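From: Zofia Krawczyk
To: Nokow repair list
Date: January 29, 2019
Subject: Re: Sorting small parts before the Adamczyk boxes come in

Damian Lis wrote:
> Before we take in the boxes from Adamczyk I would like to agree how we
> sort the odds and ends. Last April everything went into one drawer and
> I spent a whole evening looking for a clip. Can we have one tray for
> plastic, one for metal and one for anything with wires on it? Also, do
> we keep single brackets, or only pairs?
>
> Damian

Damian, all,

Three trays is fine by me. I would add a fourth for things we can't name. If you put those in with the metal or the plastic they get used for the wrong job, and then we are short of the right part as well.

My way of doing it is to tip out a few pieces at a time on to a bare table and leave a gap between them. If you tip out the whole box you end up pushing a heap about. With a few pieces you can see which way round each one is and whether it has tabs, pins or wire ends, and it goes in a tray or a bag straight away.
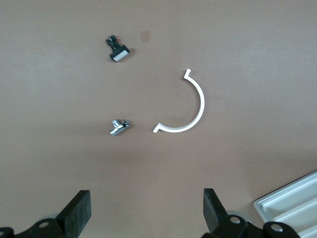
Anything with wire ends showing should go in its own small bag, even if it looks like a plain switch or connector. The ends catch on other things and break off. Please don't trim them to make them tidy, as we may want the length later. Write what you think it is on the bag and put a question mark if you are guessing.

On brackets, I say keep singles. The white half-round ones with a tab at each end are worth having even one at a time. Throw out any with a cracked tab. Don't thread them on a wire loop like we did with the Flernura ones, they came out bent.

Small metal parts should go in the lidded tubs. I have 40 of the 10 cm bags left and 5 tubs, so we need more tubs before we need more bags. Cludia had them in the last list they sent me, item 218, but I haven't checked whether they still do. If somebody is ordering from them anyway, please add a pack and I will pay it back.

Two other things. The labels on the old drawers are wrong from the third row down, so go by what is inside. And if you find bits of tape on the table, please take them off when you finish, small pieces stick to them and get thrown away.

I can do the first box myself if Damian brings it over. After that it would be better with two people, one sorting and one writing labels.

Zofia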